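Drumira pauses hand-held gripper sessions after trigger fault

LARKATHOLM, May 16, 2022. Drumira would like to let its friends, partners and home helpers know that we have paused clothes-folding sessions with our hand-held grippers, after a trigger on one unit failed to release and gave a helper a mild pinch on the thumb. We're very glad to say she is fine, and she has been ever so kind about it! 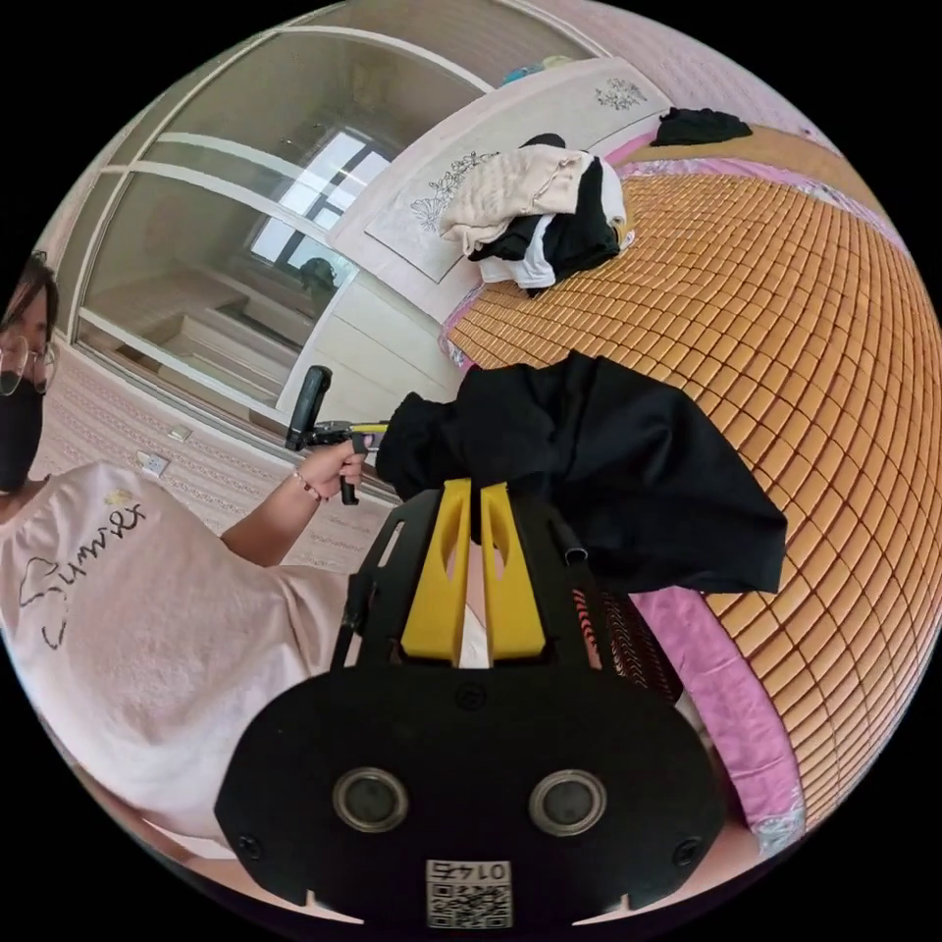 Drumira News, Issue 16

The fault was traced to a return spring from a batch fitted in December. All 144 grippers with that spring are being called back to our Drurkgate workshop, where Korkor Tetteh and her team will replace the part and test each trigger through 2,525 squeezes before it goes out again.

"People open up their bedrooms and their laundry piles to us, and we owe them a tool that lets go when they do," said Rhona Paterson, head of home programs.

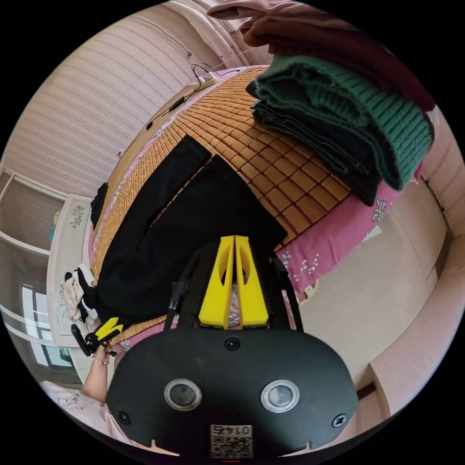
Folding work on a bed, with hand-held grippers.

Helpers should please stop using their grippers, leave the fingers open and wait for a prepaid box. Sessions already booked will be paid in full. Questions are warmly welcomed by Finlay MacKinnon at the Drurkgate office.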